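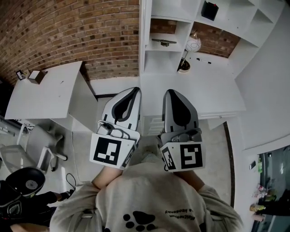
Workshop notebook, p. 32

Monday, July. Vonville, brick room.

Big day for the room! We have settled where the white desk goes and I am so pleased with it. It stays in front of the brick wall. Yamila Riquelme wanted it under the window in the front office and I wanted it in the middle of the floor, and we both lost to the wall, fair enough. White top against that brick looks terrific. I had stopped noticing the brick, to be truthful, and there is a lot going on in it: tan, orange, brown so dark it is nearly black in a few places. Please let's never paint it.

Floor. Pale gray, concrete-looking, and it makes the whole room brighter. I had been pushing for the Garrido mats and I take it back, at least for the walking side. Grit shows up on it right away (good, we sweep more). The dark strip on the right-hand side stays as is. Yamila thinks it could use a new bead of filler along its length. Added to the list below.

Desk height: I lowered it one notch before lunch and then put it back up after. Back is much happier at the old height. If anyone taller than me wants to argue, the hex key is in the Kustik tin, second shelf in the store.

Measured for the shelf at last. Clear run of wall we can use is 200 cm, less 14 for the conduit, so a standard Barier length won't go in without cutting. Maximiliano Henríquez says he will cut it if somebody else does the edges. I said yes before thinking. Order number for the brackets is 511, they are already paid for, just ask at the counter.

Fixing into the brick: drill the joints or drill the brick? Max says brick every time, the mortar in this building crumbles. Yamila says joints, easier to repair later. We tried one of each low down where the shelf upright will hide them. Brick hole is clean as anything. Mortar hole went oval on me halfway in and I had to stop. So brick, slow speed, no hammer for the first bit. Max was very decent about being right.

After that we had a good long look upward, which I don't do enough in here. What a nice roof! White corrugated panels, white steel beams, and it bounces the light around so well that we left the task lamps in their boxes all afternoon. I want to try hanging the extension reels up there and getting the cords off the floor, but need to ask what the beams are allowed to carry. Not drilling anything until I hear. 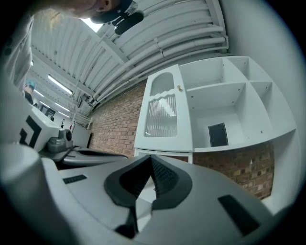

Roof panels and beams, light gray box by the brick, cable coming down.

About that cable: leave it alone for now, please. I'd love to clip it neatly to the wall, and Yamila has clips, but we want the electrician to say what it feeds first. The light gray box can stay by the brick until the shelf is up. After that I don't know, maybe next to the store door.

Still to do
Sweep again before the shelf goes up, brick dust gets everywhere
Filler for the dark strip (gray or black? ask Yamila)
Collect brackets
Sand and oil shelf edges, me apparently
Ask about beam loads
Fill the oval hole

4:40 pm. Max came back with the masonry bits, two new ones and the old blunt one, which he has put back in the case again.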